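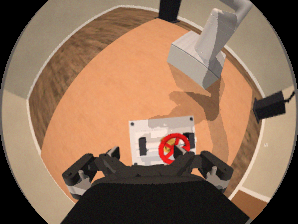 Handwheel task in the simulated cell, gripper view.

Keltero Demonstration Recorder
Brirkent part no. KR-266
Status: in production

Overview

Keltero records manipulation tasks shown to a robot arm by an operator. The operator either moves the arm by hand (lead-through) or drives it from the Foley hand controller (remote). Both methods write to the same file format, so a task can be started in one mode and continued in the other within a single session.

The recorder runs against a physical arm or against a simulated one. The simulated cell is supplied as the Wernevico scene pack and loads from the same task menu as the hardware cells. Operators who have trained on one need no further instruction for the other, apart from the emergency stop procedure, which must be taught on the real equipment.

Keltero does not train policies. It produces time-aligned demonstrations and checks them for faults before they leave the station. Export is to plain arrays with a text header, readable by any training code that can parse a column list.

What is supplied

Keltero recorder unit with power supply
Foley hand controller, right-handed
Controller cable, 2 m
Enable pedal
Wernevico scene pack and license key
Printed quick-start card

A left-handed Foley controller is available to order under a separate part number. The robot arm, the gripper and the workstation display are not included.

Operating modes

Lead-through. The arm is placed in gravity-compensated mode and the operator moves it by holding the wrist. Gripper opening and closing is commanded from the pedal. Joint positions are taken from the arm's own encoders. Use this mode for free-space motions, approach paths and any task where the operator can stand next to the arm. It is poorly suited to contact work, as force applied by the operator's hand cannot be separated from force applied by the workpiece. Lead-through is not available in simulation.

Remote. The Foley controller reports hand position and orientation, and the recorder converts these to motion of the gripper. Motion is relative. Pressing the enable pedal couples the arm to the controller at whatever pose each happens to be in, and releasing it uncouples them, so the operator can reposition the hand without moving the arm. The trigger sets finger spacing continuously from open to closed. Remote is the recommended mode for tasks with sustained contact, including turning, pushing and insertion.

Playback. A stored demonstration is sent back to the arm at recorded speed or slower. Playback stops if the measured joint positions leave the tolerance band set in the task file.

Handwheel task

The Wernevico pack includes a valve station for rotary contact work. A red handwheel sits on a brass-colored valve body, mounted on a base plate on a table within reach of the arm. The gripper approaches from above with its fingers pointing down.

Handwheels cause more rejected demonstrations than most tasks, for two reasons. The useful rotation of the wrist is limited, so a full turn of the wheel has to be made as a series of grasps, each one followed by a release and a return. In addition, the fingers can close on a spoke instead of the rim. A spoke grasp will often turn the wheel correctly for part of a stroke and then bind, and the fault is difficult to see from a single viewpoint. The task file records two views for this reason, one at the gripper and one fixed in the room.

Recommended procedure:

1. Set the motion scale to fine before the approach.
2. Bring the gripper over the wheel with the fingers open and the wrist turned to the start of its travel.
3. Lower until the fingertips are level with the rim. Do not correct the rotation during the descent.
4. Close the fingers on the rim and pause until the contact indicator is steady.
5. Turn in one continuous stroke. Stop before the wrist limit warning sounds.
6. Open the fingers, lift clear, return the wrist and repeat.
7. Mark the end of the demonstration with a double press of the pedal.
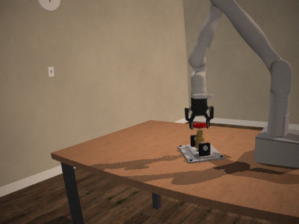
Mark failed strokes with the side button on the controller and carry on. The marked section stays in the file with a flag and can be kept or dropped at export. Stopping the recording to discard a bad stroke leaves a demonstration that begins with the gripper already at the wheel, and sets containing many of these tend to produce a policy with a weak approach.

The starting rotation of the wheel and the position of the base plate can be varied between demonstrations. Both are set in the task file as ranges. With variation enabled, the recorder draws new values at each reset and stores them in the header. Leave variation off until the operator can complete the task reliably from the default position.

Motion scaling

Three scale settings are available from the thumb switch: coarse, standard and fine. Scaling applies to translation only. Wrist rotation is always transferred one to one, as operators tested on scaled rotation lost track of the wrist angle and ran into the joint limit more often. The setting in use is written to every sample.

The scale can be changed while the pedal is held. The arm does not jump when this is done. The new scale applies from the present pose onward.

Recorded channels

The following are stored at every sample:

Joint positions and velocities
Gripper pose in the base coordinate system
Finger spacing, commanded and measured
Foley controller pose and trigger value
Pedal state, scale setting, button flags
Image from each enabled view
Contact forces (simulation) or estimated joint torques (hardware, where the arm reports them)

Commanded and measured values are kept separately throughout. Training code that uses the measured pose as the action will learn a lagged version of the motion, and in contact tasks it will lose the pressing force altogether. Use the commanded channels unless there is a specific reason to do otherwise.

Specifications

Recording rate: 30 samples per second, all channels
Internal storage: up to 2000 demonstrations, depending on length and number of views
Controller connection: wired
Controller mass: 266 g without cable
Arm interface: Ethernet
Enable pedal: normally open, single stage
Export formats: array with text header, compressed video with index
Cooling: passive

The recording rate is fixed. Image channels and joint channels share one clock, and a sample is dropped in full if any channel misses its slot. Dropped samples are listed in the header. A demonstration with consecutive drops is flagged automatically.

Fault checks

Each demonstration is checked when the end mark is given. Results appear on the workstation display before the next reset, and the operator may accept or repeat. Checks are made for:

Consecutive dropped samples
Joint limit contact
Loss of view (image unchanged while joints are moving)
Pedal released for longer than the idle limit
Workpiece not in the end state given in the task file

For the handwheel task the end state is a wheel angle, read directly from the simulation. On hardware no such reading exists unless the valve is fitted with an encoder, and the operator must confirm the result by eye. The confirmation is stored as an operator judgment so that it can be distinguished later from a measured one.

Moving from simulation to hardware

Task files are common to both. To transfer a task, open the file, select the hardware cell and run the alignment step, in which the gripper is led to reference points on the base plate. The recorder then replaces the simulated plate position with the measured one.

Friction in the simulated valve is constant over the turn. Real valves are commonly stiffer at the seat and after a period without use. Demonstrations recorded in simulation should be supplemented with hardware demonstrations covering the last part of the closing stroke. Grip force should be raised in small steps, as the fingertips may slip on a painted rim.

Simulated demonstrations are most useful for operator training, for checking reach and wrist travel before a fixture is built, and for recording a base set of approaches.

Installation notes

Place the Foley controller where the operator can see the display without turning the head. The forward direction of the controller should match forward on the view in use. If the operator works from the room view, run the heading setup so that hand motion follows that view. Changing the active view does not change the heading automatically.

Keep the controller cable clear of the pedal. Do not extend the cable. Longer cables are not supported and may cause intermittent pose errors that the fault checks will not catch.

In lead-through mode, the arm's payload setting must include the gripper. An incorrect payload causes the arm to drift up or down when released.

Known limitations

One arm per recorder unit. Two-arm tasks require two units, and their clocks are not synchronized in the present firmware.
The controller gives no force feedback. Contact is shown by the indicator on the display and by an optional tone.
Shadows in the simulated views are computed from a single fixed light setup. Lighting variation is planned for the April release of the scene pack.
The idle limit cannot be turned off, only lengthened.

Ordering

KR-266 Keltero recorder, complete as listed
KR-266-L as above, with left-handed Foley controller
KR-266-S simulation only, without arm interface

The simulation-only version can be upgraded by license key and does not have to be returned. Existing task files and demonstrations are retained.

Page revised 12/9/20. Specifications are subject to change without notice.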